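Notes on the desktop tower teardown records, kept by Lempi Kettunen for the Treloar parts bench. Last edited 10 Apr 2023.

# treloar-towers

Part-by-part records for secondhand desktop towers: what was in each one, which slot or bay it sat in, and whether it was worth pulling. The towers came in two lots, one from Pumton and one from Nusbridge. Both lots were sold to us as "complete and uniform." I have my doubts about the second word, and some of this file is about why.

If you want a price guide, look elsewhere. If you want to know whether a stick of memory listed under tower 9 was really in tower 9, read on, because the answer is "usually."

## Contents

| Folder | What it holds |
|---|---|
| `towers/` | one plain text record per tower, 17 from Pumton and 17 from Nusbridge |
| `memory/` | 40 memory modules, one row each |
| `odd/` | 2 records that contradict themselves and have been left alone |
| `labels/` | label text typed out by hand, where it could be read |

There is no `prices/` folder. People ask.

## How a tower gets recorded

1. Lay the case on its side and take off the side panel.
2. Read the power supply label before touching anything else. On most of these it faces up once the case is down, and you may not want to lean back in there later.
3. Write down the drives and how they are held.
4. Write down which memory slots are in use. Count from the processor socket outward.
5. Pull the memory, one module at a time, and record it before it goes anywhere.
6. Expansion cards last.

The order matters less than the old Sanberg sheet claims. It insisted on drives before everything, and I have never seen a reason written down. The one rule I would defend is step 5. Once two modules are lying side by side on a bench, the slot number is a matter of opinion.
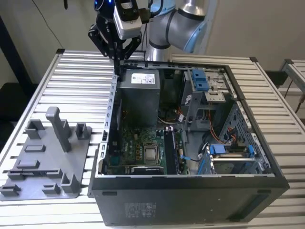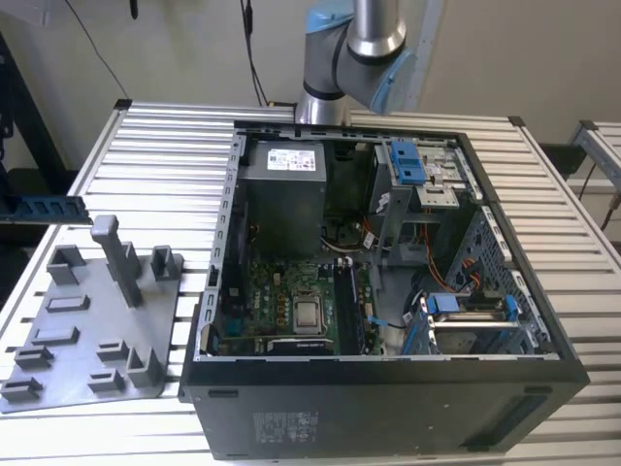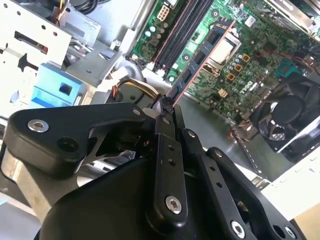

## Fields in `towers/`

- `id` – our number, written on a paper tag. The tag is not proof of anything. Tags fall off.
- `lot` – `pumton` or `nusbridge`.
- `board_mark` – the maker's name printed on the motherboard, if there is one. Copy it as printed. Do not fill it in from the outside of the case. Boards get swapped.
- `psu_label` – `read`, `partial` or `no`.
- `psu_watts` – from the label only. Blank if `psu_label` is `no`. An earlier version of this file had wattages guessed from the size of the unit, and those have all been removed.
- `socket` – `filled` or `bare`. This says a processor is seated. It does not say which one, and it certainly does not say the processor works.
- `drive_hold` – `caddy`, `screws`, `loose` or `none`. Plastic caddies count as caddies whatever color they are. Color was a separate field in January and told us nothing.
- `case_notes` – free text. Please be dull. "Bent at the rear, panel sticks" is useful. "Rough life" is not.

## Fields in `memory/`

- `mod_id` – our number.
- `tower_id` – the tower it was pulled from.
- `slot` – counted outward from the socket, starting at 1.
- `spreader` – `yes` or `no`. Whether a metal cover is fitted over the chips.
- `marked_size` – what the sticker says.
- `tested_size` – what a working machine reported.
- `sure` – `y` or `n`. See below.

`marked_size` and `tested_size` are both kept on purpose. Stickers are glued on by people, and people have been known to glue on the wrong one. Where the two differ, believe the test. Where there is no test, treat the sticker as a rumor.

The `sure` field was my answer to an argument over whether a record made from memory at the end of the afternoon should count. I say it counts as `n`. If you drop every `n` row you lose some good data along with the bad, and I can't tell you which is which. I would still drop them.

## Things I don't trust

**The word "uniform."** Same case on the outside, different contents inside. Several Nusbridge towers have drive bays arranged differently from the Pumton ones, and the seller's sheet lists them as a single model.

**"Tested working."** This was written on a good many tags before they reached us. Tested by whom, and at what? I have not carried the phrase into any record. If you find it in one, it slipped past me and should come out.

**Slot numbers in the early Pumton records.** We began by using the numbers printed on the board, then changed to counting from the socket. I converted the old rows by hand and checked my own work, which is the weakest kind of checking.

**Cleaning before recording.** One school of thought says to blow the dust out first so labels can be read. Maybe. It also shifts cables and loosens tags. Record first, clean second, and if a label can't be read, write `no` and move on.

## Known gaps

- Cables are not recorded at all, apart from a few stray mentions in `case_notes`.
- Clock batteries are skipped.
- Retention clips on the memory slots are only mentioned when broken. No mention does not mean they were fine – it may mean we didn't look.
- The two records in `odd/` each list more modules than their board has slots. I could make them agree with the rest by deleting a line, and I have been asked to. I'd want to know which line.

## Corrections

Send the tower number, the field, the value you think is right, and how you know. "It looks wrong" is a fair reason for me to go and look, but it won't change a record by itself. Changes are logged in `towers/CHANGES.txt`, with the old value kept next to the new one.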